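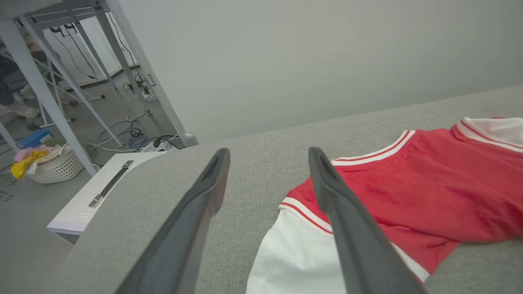

The varsity jacket is a short, waist-length jacket associated with schools and sports teams, mainly in the United States. It is also called a letter jacket or letterman jacket. The body and sleeves are usually in contrasting colors, and the collar, cuffs and waistband are ribbed knit. Stripes are common on the trim, as with the white and red bands on the collar of a red garment in this style with a white sleeve. The body is most often wool, though knit versions are also made.

History

The jacket grew out of the letter sweater worn by college athletes in the 19th century. Players sewed a large felt initial of their school to the chest. Jackets with wool bodies and leather sleeves became common in the 20th century, and high schools took up the custom as well.

Construction

Most varsity jackets close at the front with snaps and have two slanted pockets set into the body. The lining is often quilted or satin. Leather sleeves last longer than wool ones but cost more and are harder to clean — many makers now use synthetic leather instead. Some jackets have a hood or a flat sailor collar in place of the ribbed one.

Letters and patches

The letter is usually made of chenille, a looped yarn fixed to a felt backing. It is placed on the left chest. Pins or bars may be added for later seasons, for team captains or for other activities such as band. Graduation years tend to go on a sleeve or pocket, and the wearer's name on the chest or back. Rules for earning a letter are set by each school.

Care

Wool jackets with leather sleeves are normally taken to a cleaner who handles both materials. Knit or cotton versions can often be machine washed in cold water, depending on the label. Chenille patches flatten under heavy pressure and should not be ironed directly.

See also

Bomber jacket
Letter sweater
School colors

Page last edited 6/29/25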